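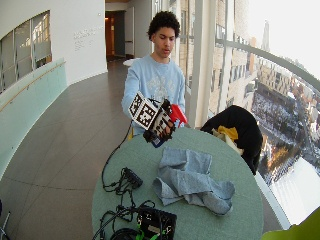

About Joltside

Hi, and thanks for clicking on the page most people skip! I'm the person behind Joltside, a local news site covering courts, police and public safety, with a fair bit of college sports mixed in because that's what I grew up on (and because the two beats cross more often than anybody would like).

I started the site in September a few years back, at my kitchen table, after the weekly paper I worked for stopped printing. I'd spent most of my time there on the night desk, listening to the scanner and calling sergeants who did not want to be called. When the paper went I had a phone full of numbers and nowhere to put the stories, so I bought a web address and wrote up a break-in at a tire shop. It got 22 readers. I was thrilled, and I'm pretty sure my family was half of them.

These days we put up a morning roundup every weekday and longer pieces when they're ready. The roundup goes out by email too, and you can read it in the time it takes to drink a coffee. If a road is closed, or a trial date has moved, or there's a boil-water notice on your side of town, it'll be in there.

How we handle crime stories

I get a lot of mail about this, so let me spell it out. We name adults once they've been charged, and if the charges get dropped we go back and say so at the top of the same story. We don't run mugshot galleries. We don't name victims until the family has been told, even when it's all over social media already (yes, that means we're sometimes the last to post a name, and I'm fine with it). When a student or an athlete gets hurt, we call the school and we call the hospital, and we leave the roommates alone unless they call us first.

If we get something wrong, write to me. Corrections go on the story itself with a note saying what changed.

Who pays for it

Readers, mostly! We have 200 paying members at the moment and a handful of ads from local businesses. Gelon sponsors the Friday football page in the fall, and the Malý bakery has had the little box at the bottom of the newsletter for as long as there's been a newsletter. Neither of them sees a story before you do. Membership is 84 dollars a year, and you can read everything on the site without it.

Getting in touch

Tips, complaints, photos of weird things on the highway, all welcome. Use the contact form or catch me at the Dello coffee counter, where I'm usually typing by 10 in the morning. I read everything, though on a big trial day I might be slow to answer.

Recent on Joltside

Bond hearing moved to the county annex
Two linemen back at practice after highway crash
Dispatch center still short on overnight staff
What the new stadium bag rules mean for fall
Roundup for Wed 6 May
Jury seated in warehouse fire case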